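Home | Kitchen | Storage | Features | Subscribe

The Table as a Holding Area
By Ruoxi Cai
June

In most small households the dining table has two jobs. It is where people eat, and it is where objects wait before they are put somewhere else. The second job takes up more hours of the day than the first. Furniture makers rarely design for it, and storage guides tend to treat it as a failure of discipline.

Setsuko Chiba treats it as a flow problem. She plans kitchens and storage for small apartments in Clirnstead, and before that she laid out packing benches for Trandex, a mail-order parts supplier. Her method was worked out over 70 home visits and is built on a single observation: a table clears quickly when the objects on it are sorted by destination, and slowly when they are sorted by kind.

Sorting by kind is what most people do first. Fruit goes with fruit, bowls with bowls, small things with small things. The piles look orderly, but each one still has to be broken up again. A bowl that needs washing and a bowl that goes on the shelf end up stacked together, and the clean one has to be washed as well.

Chiba's method starts with the containers. Any tray or bowl already on the table is given a destination before anything is lifted. A tray with raised sides is the most useful, since it can be carried in one trip with utensils lying flat in the bottom. A round bowl holds fruit well but wastes space when it is loaded with anything long. Cups are left for last because they tip over when other items are moved past them.
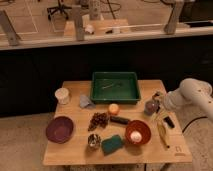
Tray at the back, bowls on either side, loose fruit between them: a mixed tabletop before sorting.

A tabletop in this state has four destinations: sink, food storage, linen, and drawer. The green tray is assigned to the sink and takes the utensil it already holds, plus the small metallic cup and the white one. The maroon bowl is empty and becomes the fruit bowl. It takes the grapes first and the round orange-and-yellow fruit second. The grapes are placed by the stem end, with the heavier fruit beside them and never on top. The blue-gray cloth goes to linen if it is clean and to the wash if it is not. It is folded at the table in either case, as a crumpled cloth takes up the space of a dinner plate.

The teal sponge is a special case. Chiba moves it last and uses it on the bare surface on the way out. Small bottles, such as the translucent purple one near the right edge, should be moved inward as a first step, before any sorting begins. Edge items account for most of the breakage she sees, and a sleeve or a trailing cloth is enough to take one down.

Surface size matters less than expected. Chiba keeps a log of every session, now at 484 entries, and in it the large tables do not clear more slowly than the small ones. The slow tables are those with no container on them at all. Each object then becomes its own trip. She advises leaving one empty tray on the table permanently, even though it uses space.

Tray dimensions should follow the sink and not the table. A tray that spans the counter beside the sink can be set down and unloaded in place. One that is too wide is parked on the stove, and its contents tend to stay there. Rim height should be enough to stop a rolling spoon. Past that point, extra height only makes the tray harder to wipe.

Plastic and coated metal both hold up. Plolia, a housewares maker in the same town, rates its plastic trays for 1,000 wash cycles, and Chiba's oldest one has gone dull at the corners but remains flat. Wooden trays warp if they are left standing in water. The Radu tray, a bentwood model she used for 2 years, developed a rock that could not be corrected.

Color is a practical matter as well. Dark items disappear against a dark tray, and black objects such as remotes are the ones most often carried to the kitchen by mistake. On a light wooden surface they show up clearly, so Chiba has clients set them directly on the wood and keep them out of containers entirely. The drawer group is then picked up by hand — it is usually small enough for one trip.

The full sequence is edges, containers, food, cloth, drawer items, cups, wipe. Households that keep to it for a month generally stop needing the list. Those with young children may want to move the cups up to second place.

Last updated: June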